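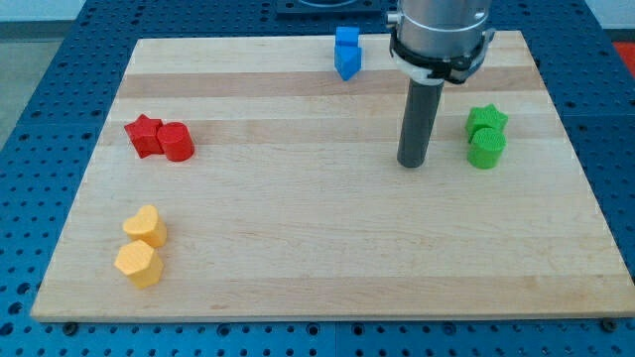
Home | Talks | Notes | Contact

Pushing Blocks Around for a Living: speaker notes, Skemunberg meetup
Last updated: Monday, October 28, 2019

Say hi, check the mic, ask if the back row can hear me. Water is on the left this time!

OK so, start with the boring question, which is how you get a robot arm to understand "move the red star next to the blue triangle." The answer we went with at Banura is that you show it, over and over, and then you have people write down what they'd have said to get the arm to do that. (Pause here. Somebody always laughs at "over and over.")

Explain the setup quickly, they'll want to get to the data. Eight blocks, two of each color, on a wooden board. Red star, red cylinder, green star, green cylinder, and then the yellows are a heart and a hexagon. The arm gets a plain rod and that's it, no fingers. It can only push. I love this part because pushing sounds so dumb and easy, and then you try it yourself and the cylinder rolls off to one side and you say a bad word.

Ask for a show of hands: who has tried to push a round thing in a straight line with a stick?

Now the numbers. We have 3079 episodes from the first stretch. Of those we threw out 191, mostly because the operator got distracted or a block went over the side. Each session is 30 minutes, and then you swap, no matter how well it's going. We tried longer and you can see the pushes get sloppy in the plots (NEXT SLIDE, the one with the wobbly lines).

Talk about resets. I used to tidy the board between episodes, everything nicely spread out, and the first model we trained was great at tidy boards and hopeless at anything else. So now when we finish one task we just start the next one from wherever the blocks ended up. Pairs bunched together by color, one lonely star in a corner, whatever. Some of our best examples start from a layout I'd never have set up on purpose.

Labels! Don't skip this again like I did at Stockdale. People writing the labels don't see what the operator was told. They watch the clip and type what they think happened. You get "nudge the heart up a bit" and "slide yellow away from the other yellow" for nearly the same motion, and we keep both. Please don't clean these up, if you take one thing home. I spent a week merging them into one standard wording and then had to put it all back.

If there's time: the Urside board. Same blocks, different lighting, and the success rate fell off a cliff. We're collecting there through November and I'll post what we find.

If there's no time: skip to the clip, 2 minutes, let it play with the sound off.

Questions. Someone will ask about simulation. Yes, we use it, no, it didn't save us from doing the real thing. Slides go up on the talks page tonight.

14 shares | 6 comments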